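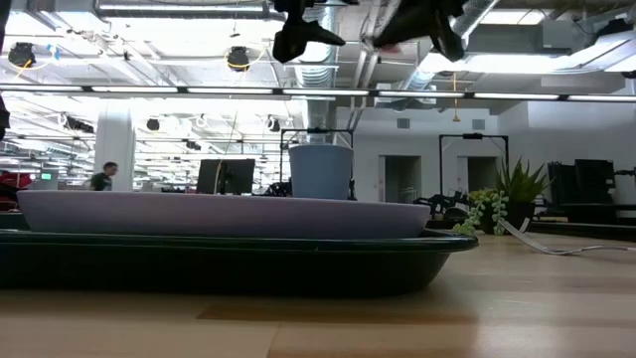 October 1, 2019

Started on the tray task today. Got in a little before eight and the lights were already on. Coffee first, then the overnight copy, which had finished without errors for once. September's recordings are all on the server now and I can stop worrying about the old drive.

The tray task is the one I've been putting off. The arm has to clear a small table setting: cup off the plate, plate off the tray, fork onto the tray, in that order. I wrote the order down in the first week of September and changed it twice. The first version had the fork going first, and every time I tried it I ended up reaching across the cup with the elbow in a bad spot. Doing the cup first leaves room for everything else.

Setup took longer than I wanted. The lavender plate is wide and shallow, and the low side camera sees it almost edge-on. From that angle the cup looks like it is standing right on the rim, and I had to go check the top view to be sure of where it was. I thought about raising the side camera and decided against it. If I move it now, none of the new recordings will match the old ones, and the Lallholm people have asked twice that we keep the views the same. So it stays where it is. The reflections on the wood stay too.

I kept the two plants on the right side of the table. They were in the last batch and I want some clutter in this one. The trailing one is the harder of the two. The strands hang down to the tabletop, and the fork lies in front of them, so going in for the handle too far back means dragging leaves. The spiky one just stands there. I'll swap both out after this batch for something else, maybe the bread basket and the napkin holder.

Ran the calibration at 8:30. First pass was off in the wrist. Ran it again and it was fine. I don't know what was different the second time. Wrote it in the log anyway, next to the other two times it did that.

Goal for the batch is 362 demonstrations. I'd have picked a rounder number, but that's what is left of the Rernberg order after the drawer and towel tasks came in over. I figured 40 a day, which gets me there in a bit over 9 days if nothing breaks. Something will break.

First nine were practice and I threw them out. I always do this when a task is new. My hands need to learn the thing before the arm can learn it from me. On the early ones I closed the gripper too soon and nudged the cup sideways along the plate before I had hold of it. A person would do that without thinking and fix it in the same motion. On the recording it looks like the nudge is part of the job, and then the model nudges too. We saw it in the towel set, where I had a habit of tapping the table before every grasp, and two weeks later the arm was tapping the table. It took me an afternoon to find where it had come from.

So now I come straight down over the cup, stop, look, and close. It feels slow in the hands. Played back at normal speed it looks all right.

Recorded 14 good ones before lunch. In between each one I reset the table by hand, which is most of the work if I add up the minutes. I've got the start positions on a sheet: cup left, cup middle, cup right of middle, plate turned, fork pointing in, fork pointing out. I go down the sheet in the printed order, since the script shuffled it already. When I used to pick positions myself they all drifted toward the same place. I would have sworn I was mixing them up. Then we plotted them and there was one fat blob in the center and almost nothing at the ends.

The tray is causing trouble. The rim flares out, which gives the finger something to get under, but it's glossy, and the depth reading along that edge comes and goes. Twice the preview showed a hole where the lip should be. I don't need the depth to drive the arm by hand, so the demonstrations themselves are okay. Whoever trains on it might care. I put a note in the task file and sent the two clips over so they can look before I've done a few hundred of them. No answer yet by the time I left.

Lunch at the desk, leftover rice.

The afternoon was worse. The labeling tool lost its connection around one and I recorded three in a row with no task name attached. They were good ones too. I went back and typed the names in from the time stamps. Zilora is supposed to hold on to the name when the connection drops, and it did in the old version. I filed it again. The last ticket is still open from September with no comment on it.

After that the left foot pedal started double clicking, which ends the recording and begins a new one right away. I got one demonstration cut in half that way. Took the cover off, blew the dust out, put it back. It held for the rest of the day. There's a spare pedal in the cabinet if it starts again, but the cable on that one is too short to reach without moving the chair, and I have the chair where I like it.

I had a few honest misses that I decided to keep. On one the gripper came down beside the cup, and I backed off, lined up and took it properly. On another the fork slid while I was closing on the handle and I had to go after it. I marked both as recoveries. For a long time we deleted anything like that and only sent the clean runs. Then the model would do fine until the first thing went a little wrong, and after that it had no idea what to do, because it had never seen anyone get out of trouble. Now I keep them as long as I don't let go of the task. What I delete is anything where I got confused, or waited too long, or did the steps out of order.

Where to draw that line is still up to me most days. I had one today where I paused with the cup in the air because I forgot where the sheet said to set it down. Maybe four seconds. I kept it at first, then came back after the next one and deleted it. Four seconds of hanging in the air teaches it to hang in the air.

The fork is the slowest part. It lies with the tines up, and the handle curves, so there's one good place to grab it and several bad ones. If I take it too near the end it swings down when I lift. I tried coming in from the side with the wrist rolled over and that works better, but it is an awkward pose and I can only do it well when my own arm is rested. By three my shoulder was sore and I could see it in the playback. The path to the fork had a wobble in it that the morning ones didn't have. I took a longer break than usual and the next few were better.

Something to try tomorrow: do the fork-heavy positions early and leave the easy ones for the end of the day. That means breaking the shuffled order, at least in blocks. I'll ask before I do it. It might not matter as long as every position gets its share.

Also need to decide about the cup. Right now it is always the same light blue-gray one. The order says one cup type is enough, but a plain cup next to a pale plate against a white wall is not a lot of contrast in the side view, and I'd like at least one darker one in the set. There's a box of mismatched cups from the dishwasher task. If I swap in a second cup halfway through, I'd have to note the change for every recording after that, and I'd want it spread through the batch anyway. Better to settle it in the morning before I go any further.

Finished with 31 kept, short of the 40. I'm not bothered by it on a first day with the practice runs and the pedal and the missing names. The towel task started slower than this and I was doing more than 40 by the end.

Watched six of them back before shutting down, picked from different parts of the day. Five were fine. One had my sleeve in the top view for a second at the start, during the reset, because I pressed the pedal before I'd pulled my arm all the way back. Trimmed it.

Parked the arm, powered down, started the copy. It said 14 minutes and I didn't wait for it. Ok was the name I gave the folder this morning when the script asked me for one and I wasn't paying attention, so that's what the batch is called now unless I rename it before it syncs to Lallholm. Need to do that first thing.

Bring a different shirt, short sleeves. Ask about the depth on the tray rim. Longer cable for the spare pedal.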